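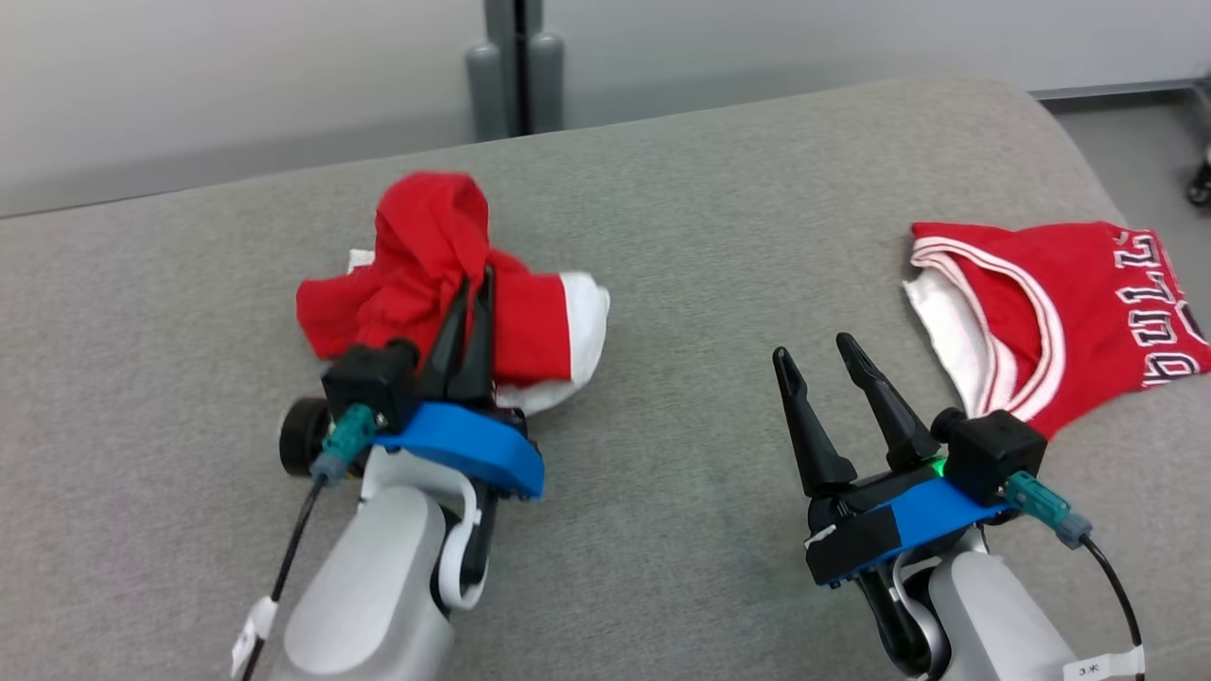

## Clothing room, Nunbridge: report for April

Dear Tatiana Tichý,

I send you the report for the second part of the grant. As you asked last time, I write first what we have done with the clothes, then the money, then the problems.

### Sorting and folding

In April we received 72 bags of clothes, most of them from the collection point in Phuthong Street. This is more than in March, and the reason is the end of the school sports season. Many families cleaned their cupboards and we got a lot of sports shirts, also basketball jerseys such as the red one with BULLS on it. Red things are now a small problem of their own. A red garment with white parts can give colour in the wash, so Yupin Siriwan has started a separate pile for them, and they are washed cold.

The folding is still done on the grey padded seat, where a jersey can be laid nearly flat. We wanted to buy a proper table, but the one we ordered from Grornwood came with a damaged leg and we have sent it back. They promise the new one in May. The seat is too low for standing work, and Kulap Thammasiri has complained about her back after the long afternoons. I think she is right and I have put the work in shorter turns, 45 minutes each.

For jerseys we agreed on one way of folding, after some discussion:

- lay the jersey with the front down and make the neckline straight
- fold both sides to the middle
- fold up from the bottom, two times
- turn it over, so the lettering can be read on the shelf

Before, each person folded in their own manner and the shelves looked untidy by the evening. Slippery sports fabric is still difficult – it opens again when other things are put on top. Bayu Tarigan proposes shallow boxes for it and I would like to try this.

### Giving out

The room was open on two evenings each week, from 5 pm. We gave clothes to around 100 households. Adult shirts go quickly. Children's coats are nearly finished and we do not expect many before autumn.

### Money

The washing costs were higher than in the plan, as the laundry at Jekunon has raised its price per load. We covered the difference from the line for shelves, which we had not used fully. Kittipong Klinhom has the receipts and will send copies with the quarterly table. If this change needs your written agreement, please tell me and I will fill in the form.

### What we plan next

- receive the folding table and move the sorting to the window side
- buy shallow boxes for sports clothes, if you agree with the cost
- make new size labels for the shelves, the old ones fall off
- ask in Phuthong Street that wet clothes are not put in the bags

One question is still open from my last letter: may we pass torn garments to the textile recycler, or must they be kept for your check? We have 2 large sacks of them in the corridor and we need the space.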